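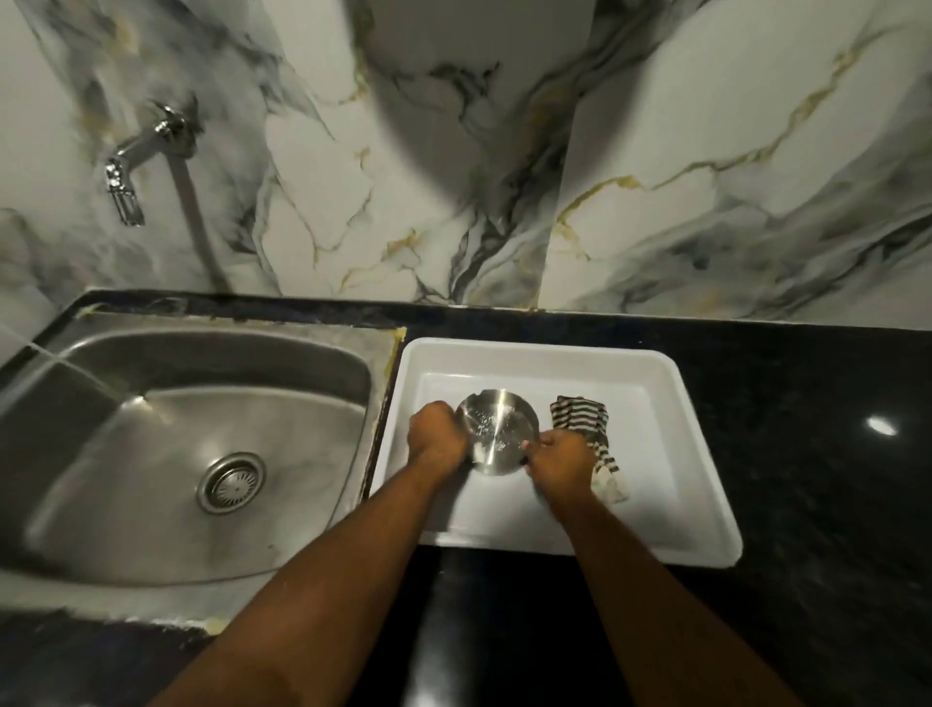
Should small hotels go back to stocking ashtrays for their outdoor terraces? They should, and the fire logs make a better case for it than any argument about hospitality.

Most small operators removed ashtrays when they went smoke-free indoors, and took them off the terraces in the same sweep. The reasoning was that an ashtray invites smoking. In practice the guests kept smoking and the butts went into planters. Potting mix is largely peat and bark, and in a dry August it will smolder for hours under a surface that looks undisturbed.

I went through the incident log of the Gillholm, a hotel with 25 rooms and one terrace, for the two years after its ashtrays were withdrawn. It lists 181 entries for discarded smoking material outdoors, four of which involved a planter that had to be soaked and dug out. Replacing the planters and the scorched decking cost $2000. A full set of steel ashtrays would have cost less than half of that, and steel can be washed with the breakfast dishes.

Lieven Mulder, who manages the Mekis, objects that ashtrays blow over and get stolen. Both are true of the light stamped kind. A heavier dish with a deep rim stays put in ordinary wind, and theft is a line in the budget like towels.

The stronger objection is legal. Some local codes treat an ashtray as evidence that smoking is permitted in that spot. Operators under such a code should set the smoking area at the required distance and put the ashtrays there, with a lidded metal bin for emptying them. Plastic bins should not be used for this at any size.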